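Open day at Plirow: an afternoon of teaching robots to do laundry

Posted 13/02/2022

I'd had the Plirow open day on my calendar for weeks, and I very nearly missed it by getting off the bus one stop early and walking the wrong way along the canal. Worth the wet shoes! The lab has two floors of an old printing works, and the whole place still smells faintly of ink (or maybe that was the coffee).

They gave us a sticker and a paper map and let us loose. Downstairs was the remote control room, where you sit in a chair that's a bit too low and move a pair of small arms, and a pair of big arms across the room copies you. The setup is called Surdu. I got a plastic cup onto a saucer on my second go and was ridiculously pleased with myself, until a girl of maybe nine sat down after me and stacked four. There's a small delay between your hand and the big arm, so you keep overshooting and then overshooting back the other way. Go slow and it gets easier.

Upstairs was the part I'd come for. Fusavden is their hand-held project, and there's no robot in the room at all while you're teaching. You hold the gripper yourself, squeeze it open and shut, and do the chore the way you'd like a robot to do it later. The camera sits on the tool, so what gets recorded is your chore from the gripper's side. Tincuța Matei was running the table and she put me on socks.

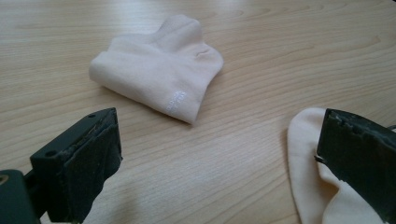

Sock duty at the Fusavden table: one folded, one in the gripper.

I fold socks every week of my life and I was terrible at it. You have two stubby black fingers where you used to have ten good ones, and you can't feel the fabric, so I kept grabbing too much and dragging the whole sock along with me. Tincuța's advice was to come in low, pinch close to the edge and stop talking while I did it (fair). She also told me off, nicely, for tucking a corner in with my free hand. Anything the gripper didn't do is no use to the robot, so that try got thrown out and I started again.

A good session for one person is 100 folds, she said, and the sock set so far has 425 in it. Mine would make it 427 if both of the ones I finished get through checking. She wants messy ones too - socks at odd angles, socks half on top of each other - so the robot doesn't fall apart the first time a drawer looks different.

After that I caught the end of the Arar demo, where an arm trained on this kind of recording had a go at dish towels. It folded the first one beautifully, then spent a long time patting the second. We all clapped anyway.

Practical stuff: entry is free, the elevator is tiny, and the sandwiches were gone by two. The next open day is in May, and they're planning to add a table for shirts. I've been practicing on my own laundry with a pair of kitchen tongs.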